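Buscar en el sitio Buscar Introduzca un término

Imprimir esta página | Enviar por correo electrónico

Galería del Taller de Manipulación Textil – Proyecto Estillow

Curso de Robótica Aplicada, segundo ciclo

El Taller de Manipulación Textil forma parte de la oferta formativa del Instituto Drendik y reúne a los alumnos de segundo ciclo interesados en la automatización de tareas domésticas y de lavandería. El presente espacio recoge el trabajo desarrollado durante el curso bajo la dirección de la profesora Araceli Gallardo, con la colaboración técnica de Demetrio Vallejo, responsable del laboratorio de electrónica.

El proyecto Estillow tiene por objeto el registro de demostraciones humanas de manejo de prendas y su empleo posterior en el entrenamiento de un brazo robótico. La ropa constituye un material de especial dificultad para un sistema automático: no conserva su forma, se oculta a sí misma en cada pliegue y responde de manera distinta según el tejido. Por este motivo, el programa dedica el primer trimestre íntegramente al estudio de las prendas y de los movimientos de la mano, antes de toda actividad de programación.

Los trabajos comenzaron en el mes de noviembre con la constitución de 4 equipos de alumnos. Cada equipo asumió una familia de prendas y redactó su propio protocolo de registro, que fue sometido a la revisión del profesorado. El equipo de camisas, coordinado por la alumna Begoñe Esteban, optó por trabajar con prendas abotonadas, cuya colocación exige localizar el cuello y la tapeta antes de iniciar el doblado. El equipo de toallas, a cargo de Desmond Quintanilla, elaboró la guía de nomenclatura que hoy utilizan todos los participantes.

Al cierre del curso, el archivo del taller contiene 2,551 demostraciones válidas. El objetivo fijado en la programación didáctica era de 1,000, cifra que se alcanzó antes de las vacaciones de primavera. La depuración del material correspondió a los propios alumnos, que descartaron las secuencias en las que los marcadores quedaban ocultos durante demasiado tiempo.

El alumno Nana Opoku tuvo a su cargo la calibración de los sensores de mano y la redacción del cuaderno de incidencias, documento que se conserva en la secretaría del departamento y que puede consultarse previa solicitud. En él se detallan los ajustes de altura, los cambios de mantel ensayados para mejorar el contraste con las prendas y las pruebas comparativas entre los dos programas de seguimiento, Fang y Wundden. El segundo fue adoptado con carácter definitivo por su mejor comportamiento con luz natural.

Galería
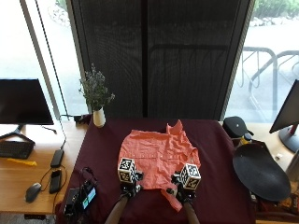
Cada sesión de registro tiene una duración de 40 minutos y se desarrolla por turnos. Un alumno ejecuta la tarea y otro anota el número de secuencia, la prenda empleada y cualquier anomalía – un marcador perdido, una interrupción, un pliegue que obliga a empezar de nuevo.

Equipo de camisas. Extendido de una camisa rosa salmón abotonada sobre mantel granate, con sensores en ambas manos y cubos de marcadores de patrón diferenciado.

El protocolo del equipo establece que la prenda se deposite arrugada sobre la mesa y que la demostración se inicie con las dos manos a la vez. No se permite alisar el tejido con anterioridad ni corregir la posición una vez concluida la secuencia.

Los alumnos interesados en incorporarse al taller en el próximo curso deberán presentar la solicitud en la secretaría del departamento, acompañada de la autorización familiar en el caso de los menores de edad. No se exigen conocimientos previos de programación.

Página actualizada: 2026-08-07

Imprimir esta página | Enviar por correo electrónico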